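The Spare Set
September
By Niilo Turunen

The house on Skanel Road had been empty since spring when the letter came saying it was mine.

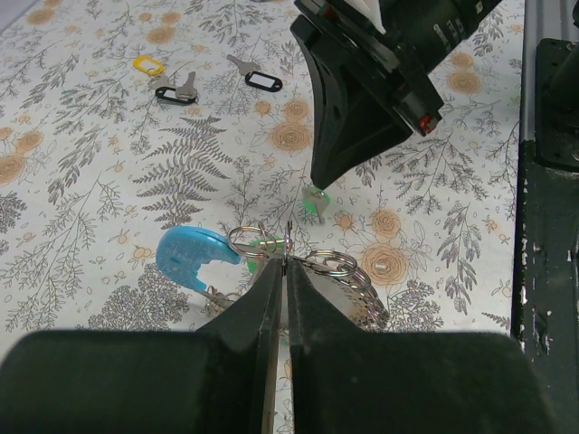 Kaisu Savolainen told me on the phone that I should sell it before the first frost and not sleep there even once. She said people who slept in a house they had inherited ended up painting it, and after that they were stuck.

I said I would only go up to read the meter.

It was a long drive. I stopped in Surov for gas and a sandwich and got there at four in the afternoon. The grass had grown over the path. I tried two keys in the front door before one of them turned, and then I had to put my shoulder to the wood.

My aunt had left things in order. The cups were upside down on a towel. The clock over the stove had stopped at some other four o'clock, or close to it. On the wall by the pantry she had kept a list of everyone who had ever borrowed the spare set, with the dates they took it and the dates they brought it back. The list went back 35 years. Most of the names I didn't know. Ní Bhriain, the neighbor across the road, was on it over and over, every summer, to water the tomatoes.

My own name was there once. I had taken the keys when I was 20 and there was no date in the second column.

I sat down at the kitchen table and tried to remember. I had come up that winter after quitting the job in Cleketti. I stayed a week and slept most of it. She drove me to the bus and never asked for the keys, and I must have carried them through four apartments and then lost them in one of the moves.

The meter was in the cellar. It read 1201. I wrote the number on the back of the gas receipt and came upstairs again.

It was getting dark by then. Across the road a light came on, and a woman stood in the window for a while looking over at my car. I raised a hand. She raised hers and pulled the curtain.

I called Kaisu and told her the meter was read.

"So you're driving home," she said.

"It's late. I'll go in the morning."

She didn't answer right away. I could hear her television.

"What color are the walls?" she asked.

I told her yellow, and that the one behind the stove was in bad shape.

After we hung up I found a pencil in the drawer with the string and the candles. I went over to the list and wrote the date next to my name, in the second column. Then I wound the clock and went to look for sheets.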